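Small report from our packing bench at Druvurside. This month we compare two end tools on one robot: a gripper on the right arm, a five-finger hand on the left. Same controller, same camera on the head.

The task is simple to say. Take a soft mailing bag, put it on the scale, then move it to the conveyor. Soft bags are the hard part — a box has edges, a bag has only opinions.

First round was 100 picks with the gripper. It dropped four. All four were very full bags, where the film is tight and there is no fold to pinch.
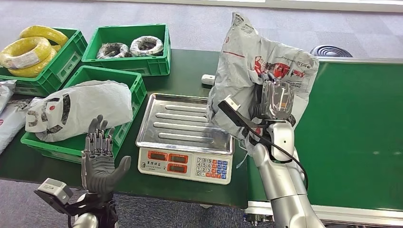
Gripper side, one bag above the scale tray. Left hand open and waiting.

The hand does better on the full bags, it can go around them. But it is slow, and I spent more than 2 evenings on the thumb settings only. The gripper needed one short setup before lunch.

One thing I did not expect: the transparent part of a bag is difficult for the camera. The depth values jump there. I lowered the speed for the last part of the approach and it became more calm.

Someone asked about the controller. It is the Granlow 303, we got it through Floltport in December. The manual is short, but the force limit is easy to change while the arm is running, and I use this every day.

For now I keep the gripper for bags and will try the hand on coiled cable next. If you have tested soft finger pads on plastic film, please write me which ones — ours get polished after some days and begin to slide.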